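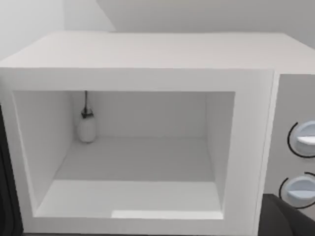 Microwave station in the sim, door open, cavity empty. Two knobs on the right side.

Forum > Kitchens and Catering > Equipment and Staffing
Thread: Automated reheat line, what happens to the reheat people?

traycart_lou
I work in the central kitchen at Drovwood. We send out 1043 meals a day to care homes and two schools. Management has signed up with Bereck to put robot arms on the reheat and temperature check stations. They are working it all out in simulation first and the render at the top is from the slides we were shown. Start is planned for December.

There are five of us on reheat. We were told no job losses, "changed duties." Has anyone been through this? What did the duties change to?

nightprep
We got arms two years ago at a hospital kitchen. Different supplier. Nobody was let go but two people left and were not replaced, so make of that what you will. My job went from loading and unloading to watching three stations and clearing stops. In the first month we had a stop every few minutes. Now it's a few a shift.

My feet hurt less. I am more bored. The pay is the same.

marrowfat
Why are they simulating a microwave with knobs? Every commercial unit I've used has had a keypad.

traycart_lou
We have both kinds. The older ones have dials and they aren't buying new ones. The Bereck person said a dial is harder for the arm than a button because it has to grip the ridge and turn it to the right place.

marrowfat
Then buy keypad units. It would cost less than paying engineers to teach a machine to turn a dial.

58grill
Not always that simple. We have 60 ovens across our sites and swapping them all came out higher than the automation quote. Also the arm has to deal with doors and trays whatever the controls are.

nightprep
Doors are the worst part, from what I've seen. Ours would open the door and then catch it on the way back out. They had to slow the arm down near the hinge side. Ask them what speed it will run at when it's next to people, and get that in writing. Our demo ran a lot faster than the real line does.

What's the white thing hanging at the back of the cavity?

traycart_lou
No idea. It's on a black cord in the left corner. It wasn't explained and I didn't ask. I'll add it to my list.

58grill
Could be a probe, could be something left over in the model. Worth asking. If their model has things in it your real units don't have, you want to know before they start telling you the tests passed.

pelmet
I'm going to disagree with the general mood. Reheat is a bad job. I did it for six years and I have the burn marks. Same tray in, same tray out, 90 seconds, check, log, next one. If a machine takes it, good. I'd put the effort into making sure people get trained for something better and let the arm have the trays.

nightprep
I don't disagree that it's a bad job. But it was a job you could start with no English and no certificates. Half our kitchen came in that way. The station watching job needs you to read a screen and fill in a fault report. That is a different person they are hiring.

pelmet
Fair point. Then the training needs to include that, and it needs to be on paid time.

marrowfat
It won't be on paid time.

58grill
Ours was. 53 hours per person, on the clock, and a small grade bump for the ones who signed off on clearing faults. We only got that by asking before the contract was signed. After it was signed they weren't interested in talking.

traycart_lou
That's useful, thank you. The contract is signed as far as I know but the duties haven't been written up yet. So there may still be room.

One more question. Who does the temperature log at your places now? At Drovwood the person on the station signs for every batch.

nightprep
The system records it and the shift lead signs the sheet at the end. I don't like it. If a batch is wrong the shift lead is the one who signed and they never saw the food.

58grill
Same system here but we kept a hand check on every tenth tray. It slows things down a little. The food safety people were happy with it and so were the crew, and it keeps somebody looking at the plates.

traycart_lou
I'll push for the tenth tray check. Next meeting is at 2:30 pm after the lunch run, so I'm writing up the questions now: arm speed near people, paid training, grades, who signs the log, and the thing on the cord. Will post what they say.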